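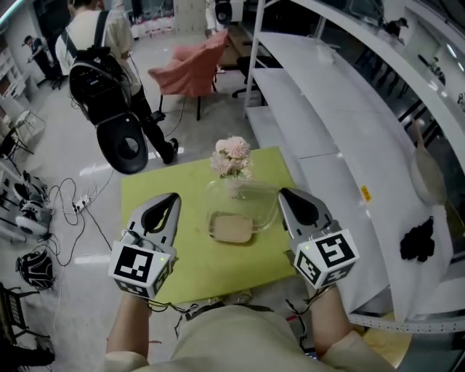

How to Register a Team for the Skirnen Summer Basketball League

The Skirnen Summer Basketball League is open to boys' and girls' teams made up of players entering grades nine through twelve. Coaches should read this page in full before starting a registration. Questions not answered here may be sent to Piret Paulauskas in the league office.

Before You Begin

Registration is completed online by the head coach or by one adult named by the head coach. The form cannot be saved partway through, so please have the following on hand:

Full name, grade and school of every player
Jersey number for every player (0 through 99, no duplicates)
A phone number for one parent or guardian per player
The team's insurance certificate, as a PDF

Step 1. Create a team account

Select "New Team" on the registration page and enter the team name as it should appear on the schedule. Names longer than 24 characters will be shortened on the scoreboard. Teams that played last season should sign in with their existing account. Opening a second account creates a duplicate entry, and the office must then remove one by hand.

Step 2. Choose a division

The Galli Division plays its games at the Galli gym and is intended for varsity rosters. The Nikero Division is for junior varsity and mixed rosters. A team may request either one. Final placement is made by Aurelio Aguirre, director of competition, after all rosters have been received, and coaches will be told of any change before the schedule is released.

Step 3. Enter the roster

A roster must list at least eight players and no more than 15. A player may appear on only one roster in the league, including across divisions. Enter names as they appear on school records. Nicknames may be added in the second field and will be used by the public address announcer.

Step 4. Upload forms

Each player needs a signed waiver. Waivers from a previous season are not accepted. Scan all waivers into a single file, in the same order as the roster, and upload it together with the insurance certificate.

Step 5. Pay the entry fee

The entry fee is $368 per team and covers officials, scorekeepers and gym rental. A deposit of $176 holds a place in the league, with the balance due before the first game. Teams that withdraw after the schedule is released forfeit $50 of the deposit.

Step 6. Confirm the entry

A confirmation message is sent to the head coach once payment clears. Check the division, the roster and the contact numbers, and reply with any corrections by noon on the following Monday.

Roster Changes After Registration

Players may be added until a team's third game. Send the player's name, grade, school, jersey number and waiver to the league office. A player who has already appeared in a game for another team is not eligible to move.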